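Conductivity keeps climbing on small closed-circuit cooler
Posted 4 November 2019 in Process Cooling

We run a Haslinger evaporative cooler for two molding presses. Since July the sump conductivity climbs past 2000 by the end of each shift, even with the bleed valve open. Makeup water reads 194. Do I have a bad probe or not enough bleed?

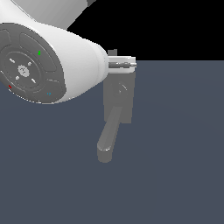
White arm, dark gray end cap.

grakarberg_maint
Check the probe first. Pull it, wipe it with a soft cloth and test it in a standard solution. Mine read 1686 in a 2000 standard - it was only scale on the tip. If it passes, look for a plugged strainer ahead of the bleed valve. An open valve doesn't mean you have flow.

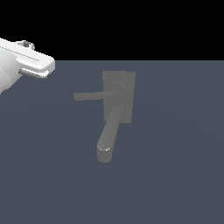
Once the strainer is clean, time the bleed into a bucket and compare it with the figure in the manual. Do it with the pump running.

Trastora fan
just open the bleed more

collness_tech
Opening it more wastes water and inhibitor if the probe is wrong. Calibrate first, then adjust. Also ask your chemical supplier what limit they want you to hold.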